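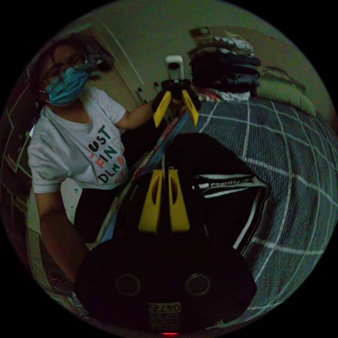
Luana Batista wrote: The exam portal is fine on our side. 419 means the session token expired, so the student most likely left the page open too long. Please ask her to clear cookies and try again.

Ismael Bezerra wrote: She did that on Friday, and so did two others in the same sitting. All of them lost section 4 at the moment they pressed Submit. I have trouble believing three students dozed off at once. The Isilari settings page says the session lasts 300 minutes and the paper is shorter than that.

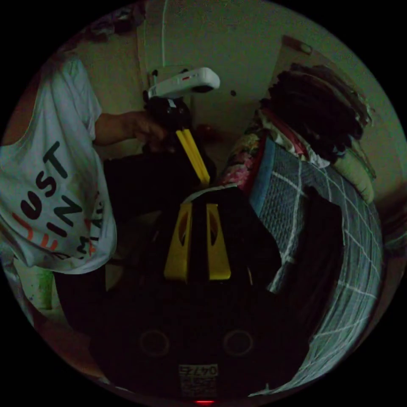
White device on a black mount, held in one hand.

Status: Pending, then Open
Category: Online exams / submission
Site: Rallville

Luana Batista wrote: The limit was changed in December. Could be an old value still cached on your site. I've reset it, please confirm fixed.

Ismael Bezerra wrote: Can't confirm until somebody sits a paper. You also "reset it" on the last ticket - same error a week later. Please leave this open and send me the server log for the Friday sitting.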